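Sturna opens two-arm teleoperation bench at Novwood site

Sturna has started recording two-arm manipulation tasks at its Novwood site, using operators who steer the robots by remote control. The work began in September and is led by Reshma Venter, who moved over from the company's calibration group.

The first task set covers small, soft items that are hard to pick up from a flat surface. Rubber bands are the main object. They change shape when touched, they lie nearly flush with the table, and a gripper that closes a few millimeters too high comes away with nothing. Sturna's earlier demonstrations, recorded on a single arm, used rigid parts only.

An operator sits at a separate station and moves a pair of lighter leader arms by hand. The follower arms on the bench copy each joint angle, and the gripper opening is set by a trigger on each handle. Joint positions, gripper commands and video are logged together and stored as one episode. There is no force feedback at the handles in the current version. Operators judge contact by eye, from the camera view and from how the band deforms.

The target for the first phase is 1000 episodes. Some 70 had passed review when this item was written. An episode is rejected if the operator pauses too long, if a band leaves the table, or if the two arms touch. Partial grasps that the operator recovers from are kept, as the group wants corrections in the training set.

"The second arm is where people lose time," Venter said. "New operators drive one side and park the other. We ask them to do 10 practice runs before we record anything, and most of them need more."

Start positions are changed between episodes. Bands are moved by hand to a new layout, and other items stay on the table so that the trained policy has to deal with objects that play no part in the task. Session length is capped at 9 episodes per operator, after which the stations rotate.

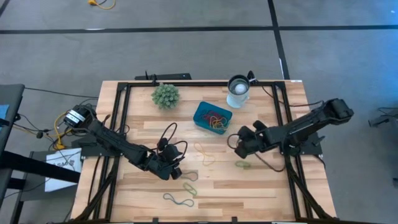 The two follower arms over the bench at Novwood, with loose rubber bands between the grippers.

Training runs on the first batch are planned once the review backlog is cleared. Eusebio Urquijo, who handles the learning side, said the group will begin with a policy trained on the band task alone and add others later. A folding task with thin cloth is next on the list – the operator instructions for it are still in draft.

Benítez, which supplied the leader handles, is preparing a revised trigger with a longer travel. Operators had reported that the present one makes it difficult to hold the gripper partly open. The revised handles will be tried at Drirelcombe first and then fitted at Novwood if the logged gripper values are steady enough.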